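Vatwood Home Storage Board > Dry Goods > Moisture and Seals

Thread: Tape across the lid vs. tape around the seam, weight gain in milk powder

nesma_c
Posted 7:40 pm

I keep nonfat milk powder in plastic cans and have been losing the last third of each one to caking. The powder is fine for the first month, then it starts to clump near the wall, and by the end I am breaking it up with a fork. The kitchen is humid from May until October.

I ran one can as a test. Gross weight with powder, can and lid was 347 g on day 0. After 89 days it was 2 g heavier. The can was not opened in that time. The scale is a Cukska with a 1 g readout, so the true gain is somewhere between 1 and 3 g. That is poor resolution but it rules out zero.

The lid is a press-on type with no gasket. It was held down with one strip of cloth tape running over the top and a short way down each side. I had assumed the tape was doing most of the sealing. Now I am less sure.

Questions:

1. Is a 2 g gain consistent with leakage at the lid, or could it be vapor going through the wall?

2. Would taping around the seam be enough, or do I need a different container?

3. Is desiccant worth the trouble with an unopened can?

A white can with a flat lid and the tape laid diagonally over it:

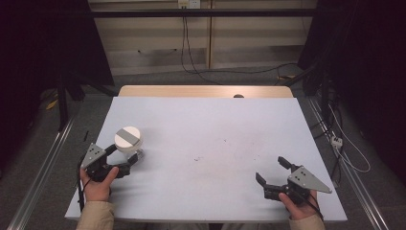
Re: Tape across the lid vs. tape around the seam
dewpoint_dan
Posted 8:15 pm

Tape laid over a lid is a clamp. It applies some downward force at the two places where it bends over the rim and does nothing for the rest of the circumference. The gap between lid and wall is still open to the room everywhere the tape does not cross it. Vapor does not need much of a gap.

On question 1, the wall is almost certainly not your problem. If the can is polyethylene or polypropylene, the transmission rate at room temperature is low enough that over three months you would expect a small fraction of a gram through a wall that thick. Two grams is the lid.

On question 2, go around the seam, one full turn with an inch of overlap. Use a tape with a plastic film backing. Cloth tape has a weave under the coating and the cut edges wick.

Re: Tape across the lid vs. tape around the seam
halfpeck
Posted 8:52 pm

I disagree with part of that. Cloth tape of the ordinary gray sort has a polyethylene face, and vapor coming in through the cut edge is a very small path compared with the wrinkles you get when you wrap any tape around a curved seam. Each wrinkle is a channel. Film tape wrinkles more than cloth tape on a tight radius, because it does not stretch evenly.

I would look at the container before arguing about tape. A lid that seats on a flat-topped wall with a sharp edge makes contact along a line. If the wall has a nick, or the lid is slightly out of round, the line is broken.

Re: Tape across the lid vs. tape around the seam
nesma_c
Posted 9:05 pm

The lid is a little out of round. I can rock it with a thumb. I had put that down to the can being old.

I don't know the resin. There is no mark on the base that I can read.

Re: Tape across the lid vs. tape around the seam
dewpoint_dan
Posted 9:21 pm

If it rocks, throw the lid out. No tape will fix that.

On wrinkles: stretch the film tape as you go and they mostly disappear. Electrical tape works on small cans for this reason. It creeps after a few months, so put a layer of something stiffer over it.

Re: Tape across the lid vs. tape around the seam
maricica_m
Posted 6:30 am

I store powdered egg and milk for a small bakery and have been through this. A few notes, in the order I would do them.

1. Check the scale before you check the can. Put something inert and sealed next to the test can, such as a steel weight or an unopened tin, and weigh both on the same days. A kitchen scale can drift by a gram from one season to the next. Nesma's result has no reference, so I would not call it a finding yet.

2. Dry the can before filling. Plastic holds a little surface water after washing even when it looks dry. Leave it open overnight in a room with the heat on.

3. Fill it to the top. Headspace is a reservoir of humid air every time you open it. A 900 ml tub that is one third full takes in far more moisture per opening, per gram of powder, than a full one.

4. Choose a rim you can clean. A thick, rounded lip wipes clean in one pass. Powder left on the sealing surface holds the lid up by the thickness of a grain, which is plenty. Cream plastic with that sort of lip:
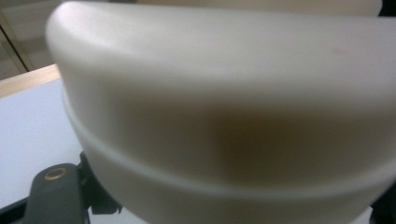 5. Add desiccant only after the seal is good. With a leaking lid, a packet saturates in a week or two and then sits there. I use Lirnia packets and weigh them when I change them. If the weight has not moved, I put them back.

6. Write the gross weight on the lid with the month. A can that gains weight gets used next.

Maricica Munteanu

Re: Tape across the lid vs. tape around the seam
halfpeck
Posted 7:12 am

Agree on the reference weight. Not convinced on the rounded lip. It is easier to clean, yes, but a rounded surface against a flat lid is still line contact, the same as a sharp edge. You need either a gasket or a lid with a groove that grips both sides of the rim.

Re: Tape across the lid vs. tape around the seam
maricica_m
Posted 7:26 am

Correct, and I should have said so. The lip helps with cleaning. The seal depends on the lid. The Erraji tubs I buy have a groove, and I have not needed tape on them.

Re: Tape across the lid vs. tape around the seam
dewpoint_dan
Posted 12:08 pm

Grooved lids fail too. The outer skirt relaxes if the tub is stacked warm. I still put one turn of tape on anything that will sit for more than a season - it also tells you whether someone has opened it.

Re: Tape across the lid vs. tape around the seam
nesma_c
Posted 6:47 pm

Thanks. The plan is two cans, filled from the same bag and stored on the same shelf. One gets a turn of film tape around the seam and a lid that does not rock. The other stays as before, with a strip across the top. A steel weight goes beside them as the reference. I have ordered a scale that reads to a tenth of a gram.

I will hold off on desiccant until I have a number for the seal on its own.

Nesma Cherkaoui

Re: Tape across the lid vs. tape around the seam
halfpeck
Posted 7:03 pm

You are changing the lid and the tape together. If the first can does better you won't know which one did it. Run a third can with the new lid and the strip across the top.

Re: Tape across the lid vs. tape around the seam
nesma_c
Posted 7:10 pm

Good point. Three cans, then. First weights go up here when the scale arrives.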